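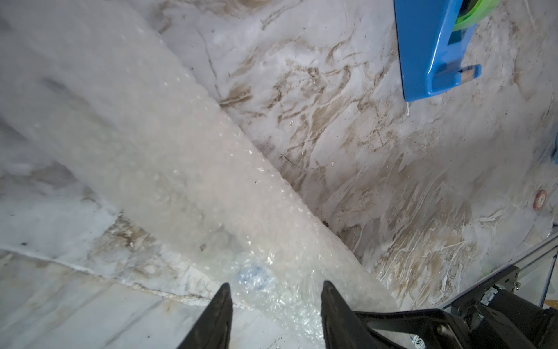
Parndale, November

Packing glassware and small appliances for storage

Most breakage in stored boxes comes from movement inside the carton. Fill the space and the rest is routine.

Bubble wrap goes on with the bubbles facing the item. The flat side slides against neighboring pieces and takes tape better. Two layers are enough for tumblers and mugs; stemware needs extra around the stem, built up until it is level with the bowl. Stop the wrap past the rim and fold the excess inward.

Do not wrap anything that has just come out of the dishwasher. Trapped moisture leaves a haze on glass and starts rust on steel blades. Overnight on a rack is sufficient.
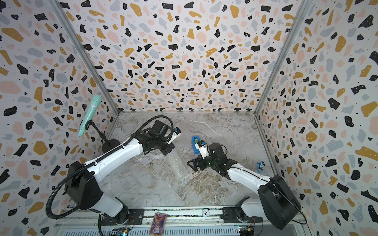
Line the carton before loading it. Crumpled paper, pressed down to the depth of a hand, goes in first, with heavy pieces directly on top of it. Plates stand on edge. Bowls nest with a sheet between each pair. Nothing should touch the cardboard wall.

Sadia Arain, who wrote in from Filik, loads her blender base upside down so that the feet do not punch through the bottom. This works, provided the cord is coiled separately and tied. A cord wound tight around the housing will crack at the strain relief after a few winters.

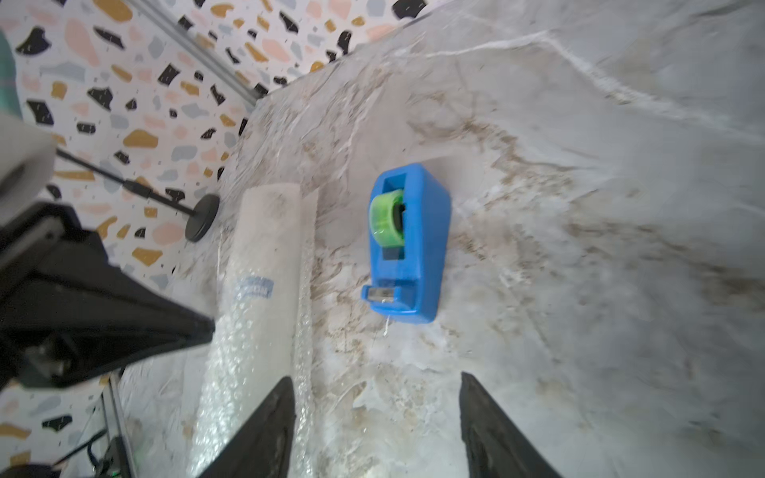
Tape the seam with one strip down the center and one across each end – the H pattern. Press it down with the side of the fist. Tape applied to dusty cardboard lifts within weeks, so wipe the flaps first. Fold the loose end of the roll under itself before putting it away.

Label two sides, never the top, which disappears once boxes are stacked. Write the room and the contents in marker.

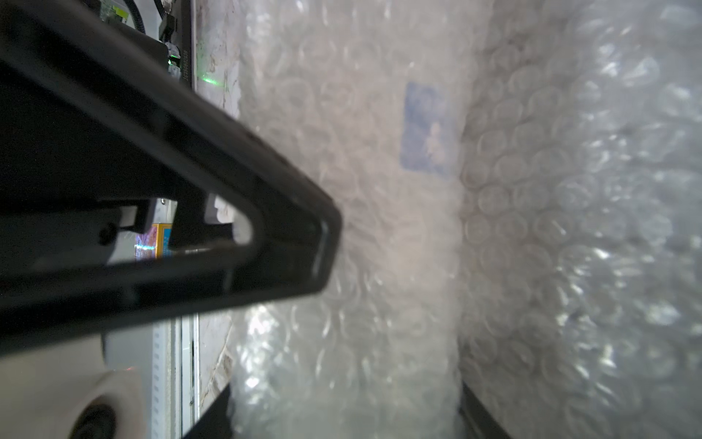 Keep cartons off concrete floors. A pallet or a pair of battens is adequate. Attics are acceptable for glass and china, but not for rubber gaskets, candles or anything with a battery left in it.

Aurelio Villalobos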